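게임은 어떻게 어제의 나를 기억할까?

3월
글 베아트리스 와웨루

저녁 먹으라는 소리가 들려요. 한 번만 더 부르면 정말 혼날 것 같은데, 하필 지금 막 동굴 끝에 다다랐어요. 그래서 얼른 메뉴를 열고 "저장하기"를 누르고, 화면 한쪽에서 동그라미가 뱅글뱅글 도는 걸 초조하게 바라보다가, "저장되었습니다"라는 글자가 뜨자마자 게임기를 끄고 식탁으로 달려가지요. 그리고 다음 날 학교에 다녀와서 게임기를 켜면 주인공은 어제 그 동굴 끝에 그대로 서 있어요. 주머니 속 열쇠도 그대로, 조금 닳은 신발도 그대로, 어제 실수로 너무 많이 사 버린 당근까지 그대로 있고요.

저는 어릴 때 이게 정말 신기했어요. 게임기는 분명히 꺼져 있었거든요. 전기도 안 들어오고 화면도 깜깜했는데 당근 개수를 어디에 적어 둔 걸까요? 오늘은 그 이야기를 해 보려고 해요. 이야기가 조금 길어질지도 모르니까 편한 자세로 앉아서 읽어 주세요. 엎드려 읽어도 괜찮아요.

예로 들 게임은 "발브리지"예요. 산골짜기 마을 툴니스에서 출발해서 항구 도시 선포트까지 걸어가는 모험 게임인데, 가는 길에 사람들을 도와주고, 물건을 사고팔고, 길을 막고 선 커다란 염소하고 말싸움도 해요. (이 염소는 당근을 좋아해요. 제가 당근을 왜 그렇게 많이 샀는지 이제 아시겠지요?)

책상과 서랍

게임기나 컴퓨터 속에는 무언가를 적어 두는 곳이 크게 두 군데 있어요. 하나는 책상 같은 곳이고, 또 하나는 서랍 같은 곳이에요.

책상 같은 곳을 "메모리"라고 불러요. 어른들은 "램"이라고도 하고요. 숙제를 할 때 책상 위에 공책과 연필과 지우개를 다 꺼내 놓으면 손만 뻗어도 바로 집을 수 있잖아요? 게임도 똑같아요. 주인공이 지금 어디에 서 있는지, 염소가 얼마나 화가 났는지, 비가 오는지 안 오는지를 전부 메모리 위에 펼쳐 놓고 쉴 새 없이 들여다보고 고쳐 써요. 여러분이 조이스틱을 살짝만 밀어도 주인공의 위치가 바뀌니까 그때마다 새로 적어야 하거든요. 그래서 메모리는 아주아주 빨라야 해요.

그런데 이 책상에는 큰 문제가 하나 있어요. 전원이 꺼지면 책상 위의 것이 모조리 사라져 버려요. 누가 책상을 번쩍 들어서 탁탁 털어 버린 것처럼요. 메모리는 전기가 흐르는 동안에만 기억할 수 있게 만들어져 있어서, 전기가 끊기면 무엇을 적어 두었는지 잊어버려요.

그래서 서랍이 필요해요. 서랍 같은 곳은 "저장 장치"라고 해요. 메모리보다는 느리지만 전기가 없어도 적힌 것이 그대로 남아 있어요. 사진도, 노래도, 게임 자체도 여기에 들어 있고요. 저장하기를 누르면 게임은 책상 위에 펼쳐 놓은 것 가운데 중요한 것만 골라서 서랍에 옮겨 적어요. 이렇게 옮겨 적은 것을 "저장 파일" 또는 "세이브 파일"이라고 부르지요.

다음 날 "이어하기"를 누르면 반대로 해요. 서랍을 열고 어제 적은 것을 꺼내서 책상 위에 다시 펼쳐 놓아요. 그러니까 게임기가 밤새 동굴 끝에서 주인공을 붙들고 기다려 준 건 아니에요. 주인공은 매번 새로 만들어져서, 저장 파일에 적힌 자리에 살며시 놓이는 거랍니다. 저는 이걸 처음 알았을 때 조금 섭섭했어요. 그래도 금방 괜찮아졌어요. 당근은 그대로였으니까요.

전부 다 적으면 되지 않나요?

중요한 것만 고른다고 했지요? 이쯤에서 손을 드는 친구가 꼭 있어요. 그냥 전부 다 적으면 안 되냐고요. 정말 좋은 질문이에요!

발브리지의 툴니스 마을에는 나무가 400그루 있어요. 나무마다 나뭇잎이 있고, 나뭇잎은 바람이 불 때마다 흔들려요. 만약 저장할 때마다 나뭇잎 하나하나가 어느 쪽으로 얼마나 기울었는지를 다 적는다면 어떻게 될까요? 저장 파일은 뚱뚱해지고, 동그라미는 한참을 돌 테고, 여러분의 밥은 다 식어 버릴 거예요. 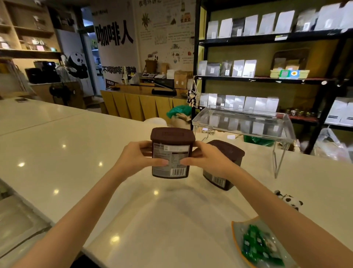 그런데 나뭇잎은 굳이 적지 않아도 돼요. 나무가 어디에 심겨 있는지는 게임 자체에 이미 들어 있고, 나뭇잎은 게임을 다시 켠 다음에 새로 흔들어 주면 그만이에요. 어제 세 번째 나뭇잎이 왼쪽으로 기울어 있었는데 오늘은 오른쪽이라고 화를 내는 사람은 없을 테니까요.

대신 꼭 적어야 하는 것들이 있어요. 여러분이 바꿔 놓은 것들이에요. 다리를 고쳤다면 "다리를 고쳤음"이라고 적어야 해요. 보물 상자를 열었다면 "상자 열었음"이라고 적어야 하고요. 이걸 빼먹으면 게임을 껐다 켤 때마다 상자가 다시 닫혀 있어서, 같은 보물을 끝없이 꺼내는 사람이 생겨요. (솔깃하지요? 저도 그래요.)

발브리지에서 저장 부분을 맡은 윌프레도 살루도 씨에게 물어보았더니 이렇게 대답해 주었어요.

"우리 게임에는 네, 아니요로 답할 수 있는 질문이 928개 있어요. 다리를 고쳤나요? 염소한테 인사했나요? 빵집 아주머니의 고양이를 찾아 주었나요? 저장 파일의 앞부분은 거의 다 그 질문의 답이에요. 네, 네, 아니요, 네, 이런 식으로 쭉 이어지지요."

네와 아니요는 컴퓨터가 무척 좋아하는 말이에요. 컴퓨터는 무엇이든 0과 1로 적는데, 아니요는 0, 네는 1로 적으면 딱 맞거든요. 이렇게 0이나 1 한 칸을 "비트"라고 하고, 여덟 칸을 묶으면 "바이트"가 돼요. 928을 8로 나누면 116이니까, 질문 928개의 답은 겨우 116바이트에 다 들어가요. 짧은 쪽지 한 장보다도 작은 크기예요. 그렇게 많은 모험이 그렇게 조그만 곳에 쏙 들어간다니 참 기특하지 않나요?

줄을 잘 서야 해요

답만 쭉 적혀 있으면 어느 것이 어느 질문의 답인지 어떻게 알까요? 비밀은 순서에 있어요. 첫 번째 칸은 언제나 다리, 두 번째 칸은 언제나 염소, 세 번째 칸은 언제나 고양이, 이렇게 미리 약속을 해 두는 거예요. 적을 때도 그 순서로 적고, 읽을 때도 그 순서로 읽어요.

그런데 만드는 사람이 이 약속을 깜빡하면 큰일이 나요. 게임을 만드는 동안 누가 두 번째 자리에 새 질문을 슬쩍 끼워 넣었다고 생각해 보세요. 그러면 그 뒤의 답이 한 칸씩 밀려요. 염소한테 인사했다는 답이 고양이 칸으로 가고, 고양이를 찾았다는 답은 그다음 칸으로 가고요. 발브리지를 만들던 팀에서도 정말 이런 일이 있었대요. 시험 삼아 게임을 해 보던 카니니 음레마 씨가 어제 하던 곳에서 이어서 시작했더니, 멀쩡하던 다리가 무너져 있고 만나 본 적도 없는 선장님이 "지난번엔 고마웠네!" 하고 손을 흔들더래요.

그래서 요즘은 저장 파일 맨 앞에 번호를 하나 적어 두는 게임이 많아요. 이 파일을 몇 번째 약속으로 적었는지 알려 주는 번호예요. 발브리지는 지금 11번 약속을 쓰고 있어요. 만약 여러분이 오래전에 저장한 7번 약속 파일을 가져오면, 게임은 맨 앞의 번호를 먼저 보고 "아, 옛날 방식이구나" 하고는 새 방식으로 차근차근 고쳐서 읽어요. 할머니의 옛날 요리책을 읽을 때 "한 홉"이 얼마만큼인지 찾아서 지금 쓰는 컵으로 바꾸는 것과 비슷해요.

옛날에는 손으로 적었어요

조금 옆길로 새도 될까요? 제가 정말 좋아하는 이야기라서 그냥 지나갈 수가 없어요.

아주 오래전 가정용 게임기 중에는 저장할 서랍이 없는 것이 많았어요. 게임은 두툼한 플라스틱 팩에 들어 있었는데, 그 팩은 읽을 수만 있고 새로 적을 수는 없는 것이 대부분이었어요. 그럼 어떻게 했느냐고요? 게임이 화면에 암호를 보여 주었어요. 뜻을 알 수 없는 글자가 길게 늘어서 있으면, 아이들은 그걸 공책에 한 글자씩 베껴 적었어요. 그리고 다음 날 그 암호를 다시 입력하면 하던 곳에서 시작할 수 있었지요.

이 암호는 아무렇게나 만든 글자가 아니었어요. 어디까지 갔는지, 무엇을 갖고 있는지가 글자로 바뀌어 들어 있었어요. 그러니까 공책이 바로 서랍이었고, 저장 장치는 연필을 쥔 아이였던 거예요. 숫자 0과 알파벳 O를 헷갈려서 잘못 적으면 몇 시간 동안 한 모험이 날아가 버리기도 했어요. 파르자나 쿠마라싱헤 씨는 지금 발브리지의 그림을 그리는 어른인데, 어렸을 때 쓰던 암호 공책을 아직도 갖고 있대요. 공책 귀퉁이마다 괴물 낙서가 있고, 한 쪽에는 "이거 틀림!! 쓰지 마!!"라고 커다랗게 적혀 있다고 해요.

그 뒤에는 팩 안에 작은 건전지를 넣는 방법도 나왔어요. 앞에서 메모리는 전기가 흐르는 동안에만 기억한다고 했지요? 그럼 전기를 계속 조금씩 흘려 주면 되잖아요! 팩 속의 동글납작한 건전지가 게임기가 꺼져 있을 때도 몇 년씩이나 전기를 보내 주어서 기록이 지워지지 않았어요. 물론 건전지가 다 닳으면 기록도 함께 사라졌지만요. 오래된 팩을 아끼는 어른들은 지금도 조심조심 건전지를 갈아 끼우곤 한답니다.

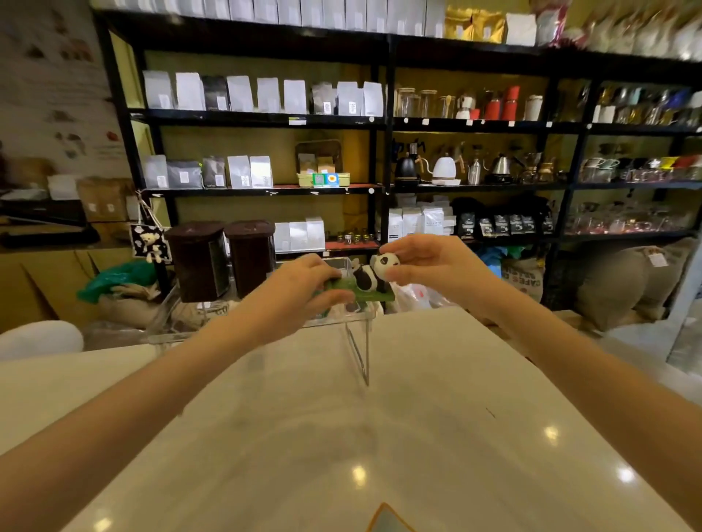
초록색 받침 위에 옆으로 누운 판다 모형.

저장하는 동안 전원을 끄지 마세요

게임을 하다 보면 이 말을 자주 보게 되지요. "저장 중입니다. 전원을 끄지 마세요." 괜히 겁을 주는 것 같지만 다 까닭이 있어요.

편지를 쓰고 있는데 누가 갑자기 종이를 휙 빼앗아 갔다고 해 볼까요? 종이에는 "할머니, 이번 방학에는 제가"까지만 적혀 있을 거예요. 할머니가 이 편지를 받으시면 방학에 온다는 건지 못 온다는 건지 알 수가 없어요. 저장 파일도 그래요. 반쯤 적었을 때 전원이 꺼지면 앞부분은 오늘 이야기인데 뒷부분은 텅 비어 있는 이상한 파일이 될 수 있어요. 이런 걸 "파일이 깨졌다"고 말해요.

게임을 만드는 사람들도 여러분이 가끔은 전원을 꺼 버린다는 걸 알아요. 동생이 전선에 걸려 넘어질 수도 있고 집이 정전될 수도 있으니까요. 그래서 똑똑한 방법을 써요. 어제 저장한 파일 위에 바로 덧쓰지 않고, 그 옆에 새 파일을 하나 더 만들어서 거기에 먼저 적는 거예요. 끝까지 다 적고 잘 적혔는지 확인까지 한 다음에야 "이제부터는 이게 진짜야" 하고 이름표를 옮겨 달아요. 중간에 전원이 꺼지더라도 어제 것은 멀쩡히 남아 있으니, 오늘 한 것만 조금 잃어버리고 말지요.

잘 적혔는지는 어떻게 확인할까요? 여러 가지 방법이 있는데, 그중 쉬운 것을 하나 알려 드릴게요. 파일에 적힌 숫자를 모두 더해서 그 답을 맨 끝에 적어 두는 거예요. 3, 5, 2를 적었다면 끝에 10이라고 적어요. 나중에 읽을 때 다시 더해 보아서 10이 나오면 통과예요. 그런데 3, 5, 4가 되어 있다면 더한 값이 12니까 끝에 적힌 10과 다르지요? 어딘가 잘못된 거예요. 이렇게 확인하려고 적어 둔 숫자를 "체크섬"이라고 해요. 다만 3, 5, 2가 5, 3, 2로 바뀌면 더해도 똑같이 10이라서 알아채지 못해요. 그래서 진짜 게임에서는 자리가 바뀐 것까지 잡아내는 더 꼼꼼한 계산을 쓰는 일이 많아요. 연필이 있으면 한번 해 보세요. 더하는 방법만으로는 못 잡는 실수를 몇 가지나 찾을 수 있나요?

저절로 저장되는 게임

요즘 게임은 저장하기를 누르지 않아도 알아서 저장해 줄 때가 많아요. 문을 지날 때나 새로운 마을에 도착했을 때, 또는 무서운 괴물을 만나기 바로 전에요. 이걸 "자동 저장"이라고 불러요.

편하기는 한데, 언제 저장할지를 정하는 일이 생각보다 까다로워요. 살루도 씨와 함께 일하는 쩡야오충 씨는 처음에 1분마다 저장하게 만들어 보았대요. 그랬더니 주인공이 낭떠러지에서 막 떨어지고 있는 그 순간에 저장이 되어 버린 거예요. 이어하기를 누르면 떨어지고, 다시 누르면 또 떨어지고, 몇 번을 해도 계속 으아아아 하면서 떨어지기만 했대요. 불쌍한 주인공!

그래서 지금은 저장하기 전에 게임이 스스로 몇 가지를 물어봐요. 발이 땅에 닿아 있나? 누구와 싸우는 중은 아닌가? 이야기 장면이 나오는 중은 아닌가? 모두 괜찮다는 답이 나와야 저장을 해요. 괜찮지 않으면 조금 기다렸다가 다시 물어보고요. 그리고 자동 저장 파일을 하나만 두지 않고 몇 개를 번갈아 쓰는 게임도 많아요. 가장 최근 것이 곤란한 순간에 저장되었다면 그 앞의 것을 꺼내면 되니까요.

구름 위의 서랍

마지막으로 "클라우드 저장" 이야기를 할게요. 클라우드는 영어로 구름이라는 뜻이에요. 그렇다고 정말 하늘에 올려 두는 건 아니고요, 인터넷 저편 어딘가의 건물에 있는 커다란 컴퓨터에 내 저장 파일을 똑같이 하나 더 넣어 두는 거예요. 그러면 집에 있는 게임기가 고장 나도 새 게임기에서 이어서 할 수 있고, 이모네 집에 놀러 가서도 내 모험을 계속할 수 있어요. 물론 이모네 게임기에 내 계정으로 들어가야 하니까, 그럴 때는 꼭 어른에게 먼저 물어보세요. 다 하고 나서 계정에서 나오는 것도 잊지 말고요.

그런데 이런 일이 생길 수도 있어요. 이모네 집에서 신나게 게임을 해서 선포트 항구까지 갔는데, 마침 그때 인터넷이 끊겨 있었어요. 그 기록은 이모네 게임기에만 남아 있겠지요. 집에 돌아와서 다시 게임을 켜니 주인공은 아직 동굴에 있고, 여러분은 그것도 모르고 동굴에서 고슬린이라는 요정을 구해 주었어요. 자, 이제 기록이 두 개예요. 항구에 간 나와, 고슬린을 구한 나. 둘 중에 누가 진짜일까요?

사실 둘 다 진짜예요. 그래서 게임이 마음대로 고르지 않고 여러분에게 물어보는 거예요. "저장 파일이 두 개 있습니다. 어느 것을 사용할까요?" 이런 창이 뜨면 아무거나 얼른 누르지 말고, 옆에 적힌 시간과 장소를 천천히 읽어 보세요. 고르지 않은 쪽은 지워질 수도 있거든요. 잘 모르겠으면 일단 그대로 두고 집에 있는 어른과 같이 보는 게 좋아요.

아 참, 고슬린은 구해 주면 당근을 하나 줘요. 저는 당근이 너무 많아서 받을 자리가 없었어요. 주머니가 꽉 차 있으면 고슬린은 당근을 발밑에 내려놓고 가는데, 땅에 놓인 그 당근도 저장이 되더라고요. 며칠 뒤에 가 봐도 그 자리에 있어요.

낱말 풀이

메모리: 게임이 지금 쓰고 있는 것을 펼쳐 놓는 곳. 아주 빠르지만 전기가 끊기면 다 잊어버려요.
저장 장치: 전기가 없어도 적어 둔 것이 남아 있는 곳.
비트: 0이나 1이 들어가는 한 칸. 여덟 칸이 모이면 1바이트예요.
체크섬: 파일이 제대로 적혔는지 확인하려고 계산해서 적어 두는 숫자.
자동 저장: 단추를 누르지 않아도 게임이 알아서 저장하는 것.
클라우드 저장: 인터넷으로 이어진 다른 컴퓨터에 저장 파일을 하나 더 넣어 두는 것.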